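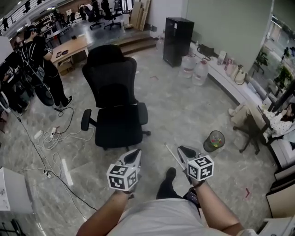
The good chair, the small bin and the water jugs, one afternoon in September.

In Defense of Stuff on the Floor

By Neville Crabtree
September

I've worked in shared rooms for 16 years now, and in every one of them, sooner or later, somebody sends the email. You know the one. It says the room is "getting a bit lived in" and could we all please find a home for our things. Then there's a week of tidying, and then for a month I can't find an extension cord.

So let me make the case for the lived-in room, and I'll start with the chair. A mesh-backed office chair on wheels doesn't have a place. That's the whole idea of wheels! Ours ends up in the middle of the floor, and I think the middle of the floor is a fine spot for it. You can get to it from any side. At the Haworth building, where I spent two long winters, chairs had to be pushed under desks at six every evening, all facing the same way, and I swear people sat down less. It felt like messing up a made bed.

Same goes for the bin. I like a small bin, I like it out in the open, and I don't mind seeing a bit of colorful trash in it. Dean Horrocks, who sends our version of the email, would love one of those big lidded things in the corner (he once forwarded me a catalog page for one called the Bavemon, 18 gallons, foot pedal, the works). But I know myself. If the bin is 25 steps away, the wrapper goes in my pocket and then through the wash.

And the ledge. Every room I've ever liked had a ledge, some low, long, flat thing along a wall where people put their bags down when they come in. Ours is white and it fills up early — a black bag, a pink one, somebody's beige handbag, a box. Dean's answer is lockers. I've had lockers. With lockers you walk over every time you want a tissue, and you need a key, and the key is in the bag.

I'll give him the cables. I'm not a monster. A knot of white cables with a couple of power strips in it, right next to a chair with wheels, is asking for trouble, and I have personally rolled over a cord and got properly stuck. Cables should run along the wall, and I'd happily spend a morning taping them down if someone else buys the tape. The big water jugs can stay where they are in front of the cabinet, though. They have red handles, you can spot them from across the room, and I'm not lifting one of those off a high shelf at my age.

What bugs me about the email is the idea that a thing on the floor is a thing without a home. The floor can be the home. A cardboard box under a desk is put away as far as I'm concerned. When we moved over from the Ellbridge office we labeled everything and gave it a shelf, and I still open the wrong door for the stapler.

Dean and I have agreed to a trial. He gets the cables, all of them, and I get to keep the ledge as it is through the end of the year. The chair is still under discussion. I was sitting in it when he brought it up, so I felt I had the stronger position.

Last updated: September
Contact the editor | © The Leltton Letter | Back to top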